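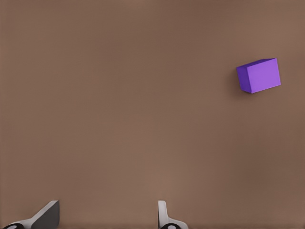
Purple

Purple is the name for a whole family of colors that sit between red and blue. It takes in pale lilac, dusty mauve, deep plum and nearly black eggplant, and people have been arguing happily about where it starts and stops for as long as they have had a word for it.

Purple and violet

In everyday speech the two words are often swapped, but they have different meanings in the study of light. Violet is a color of the spectrum, found at the short-wavelength end of the rainbow. Purple is a mix: the eye sees it when red and blue light arrive together, and no single wavelength can produce it. That makes it one of the most fascinating colors there is!

Early dyes

The most famous purple of the ancient world came from sea snails gathered along the Mediterranean coast. Each animal gave only a tiny amount of dye, so huge numbers were needed to color the trim of one garment, and the smell of the dye works was notorious. The result held its color wonderfully well and became a mark of rank. Cheaper purples were made from lichens, or by dyeing cloth first with blue and then with red.

The first widely sold synthetic purple, mauveine, appeared in the 1850s. It came out of a failed attempt to make quinine, and within a few years mauve dresses were everywhere.

The Norka tradition

The hill town of Norka is known for its plum-colored wool, dyed in the village of Povuston with lichen scraped from north-facing walls. The lichen soaks for 15 weeks and is stirred daily. Local dyers recognize five shades, the darkest of which, called lo, needs three separate baths (and a good deal of patience). The Brasotetti mill, just below the town, keeps a superb pattern book with 77 dyed samples, still bright after generations of handling. New wool is hung out along the river in August.

In nature

Most purple in plants comes from anthocyanins, the pigments in red cabbage, blueberries and many grapes. They shift with acidity, so a splash of vinegar turns cabbage water pink, while baking soda pushes it toward blue or green.

See also: Lilac, Indigo, Magenta, Natural dyes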